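Flarbridge Family Center
Parent and Staff Advisory Group
Minutes of the April meeting

Stella Waweru chaired. The meeting opened at 6:15 p.m. in the reading room, with 15 people present and apologies from the Fagundes Street site. The minutes of the last meeting were approved with one correction: the shoe rack was paid for out of the general fund and should not have been listed under playground money.

1. Matters arising

The side gate latch has been replaced. Parents are asked to go on lifting it, as the post still leans. The lost and found box will be emptied at the end of the month and anything without a name goes to the clothing swap.

The phone line was down twice in the past few weeks. The supplier, Brastik, has sent an engineer and blames the junction box in the hall. If it happens again, the office will put a notice on the front door with a cell number to call.

2. Drop-off and parking

There was a long discussion. Cars are still stopping on the yellow curb between 8:30 and 9 in the morning, and two neighbors have written to the office. One parent said the lot behind the building is too small and people have no choice. Another said there is nearly always space on Noltura Avenue, a short walk away. It was agreed to send a map home with each family and to put a cone at each end of the yellow section. Asking the city for a crossing guard was raised again. Stella will find out what the application involves.

3. Playroom

The play kitchen stays where it is for now. The reading corner needs the wall with the outlet, so moving the kitchen across would mean moving the bookcase as well, and the bookcase is screwed in. The toy food will go on being kept with the kitchen and not in the general bins.
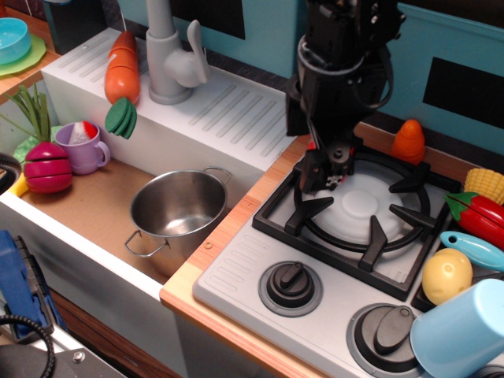 4. Snack and lunch

The new snack menu has been running since the winter break. Staff report that the hummus comes back mostly uneaten and the apple slices go first. Crackers will be offered with the hummus for a trial period. Two families asked for the menu to be posted a week ahead, and the office will do this by the sign-in sheet and by email.

The center remains nut-free. A reminder is needed about granola bars in coat pockets.

Parents asked if the older group could do some simple food preparation, such as washing and tearing lettuce. Staff are in favor but want to do it at the low table, with one adult for each small group. The younger group will carry on with pretend cooking.

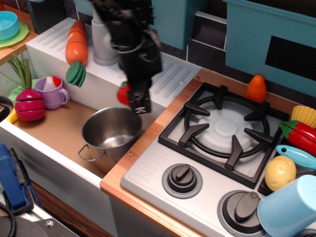

Playroom: the sink and pot in the play kitchen.

5. Budget

The supplies line is slightly over, mainly paper towels and paint. The heating bill was lower than expected, so the total is close to plan. A request for $75 for new picture books was approved. A request for a second sand table was held over until the fall, when the grant result will be known.

It was asked why the late pickup fee had not gone up along with tuition. The chair said it was left alone on purpose and that only a few families are charged it in any month. No change was proposed.

6. Cleaning and supplies

The weekly wipe-down of toys is being done but not always signed for. The sheet will be moved from the closet to the inside of the playroom door. Small pieces such as the toy fruit and vegetables should be put back with the kitchen at the end of the day, since they get carried off to the dress-up chest and then can't be found for cleaning.
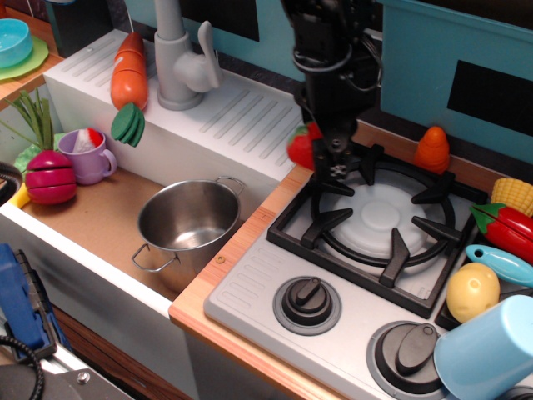

Dress-up clothes will be washed every other week. Three parents offered to take a bag home in turn, and the office will draw up the order. Staff also asked for donations of clean cardboard boxes, shoebox size or larger, for the building area. No egg cartons, please.

7. Spring open house

Last year some 30 families came and the hallway was very crowded. This year the entrance will be through the garden door if the weather is dry. Coffee will be served outside. Staff would like the children's paintings hung by the afternoon before, and need help with the high wall. A sign-up sheet is on the office counter.

8. Other business

The hand dryer in the children's bathroom is too loud for several of the younger ones. Paper towels will be left out beside it.

A parent asked about summer hours. The center will close at 5 p.m. through the summer, as before.

The meeting closed at 7:40 p.m. The date of the next meeting will be posted in the office.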